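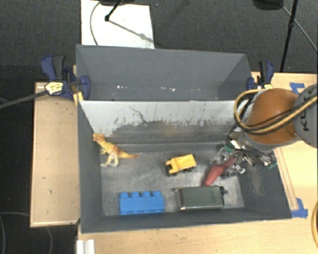 Gray bin on the table, front compartment, yellow dino at the left end.

Ticket: Label printer at the toy library skips every other label
Opened by: Raíssa Sales
Status: Resolved (see last entry)

Hi all, me again. So the label printer in the back room at Mima has started feeding a blank between every two printed labels, and I'm going through rolls like crazy. I've got a batch of 97 toys to tag before the Plondine branch opens its shelf and I can't send them out with half the barcodes missing. It's the older desktop one, USB, running off the Damasceno catalog software on the checkout PC. Everything was fine on Friday. I haven't changed anything that I know of (I know, I know, everybody says that).

What I tried before writing in:
Turned it off and on. Twice.
Took the roll out, put it back in, closed the lid until it clicked.
Printed from a different toy record, in case the dinosaur one was weird. Same thing.
Cleaned the roller with one of those alcohol wipes. It came up pretty gross but no change.

The text on the labels that do print is perfect, by the way. Nice and dark, nothing shifted. It just spits out a blank after each one.

Reply from Sławomir Tomaszewski
Can you hold the feed button until the light blinks and then let go? That runs the calibration. Also tell me which labels are in there, the old Mislow ones or the new ones Consuelo ordered. The new ones are shorter.

Raíssa Sales
Did the button thing. It rolled out four labels and stopped, and then the very next print had a blank after it again — so no luck. And yes!! They're the new ones. I didn't even think of that, I grabbed the box off the shelf and they looked the same to me. Does that matter if the text fits?

Sławomir Tomaszewski
It does. The software still thinks the label is the old height, so after printing it pushes the paper past the next gap and lands on the one after. Go to Printer Preferences, Page Setup, and look at what stock is selected. I bet it says Mislow Large. Make a new stock with the real height. Measure one label with a ruler, just the sticker, not the backing.

Raíssa Sales
It did say Mislow Large. I made a new one, saved it, and printed three in a row with no blanks. Then I opened the Damasceno window to do the real batch and it went right back to skipping. I may have said a word.

Consuelo Arroyo
Sorry, that one's on me, I should have left a note on the box! Damasceno keeps its own copy of the label size. It's under Admin, Templates, Toy Tag, and you have to change it there too, then close the program all the way and reopen it. I ran into this with the book labels last year and completely forgot.

Raíssa Sales
That was it. Changed the template, closed it, reopened it, ran 15 as a test and every single one came out. Doing the rest after lunch. I wrote "SHORT LABELS" on the box in marker, and the last two Mislow rolls are in the drawer under the printer if anybody wants them. Okay to close.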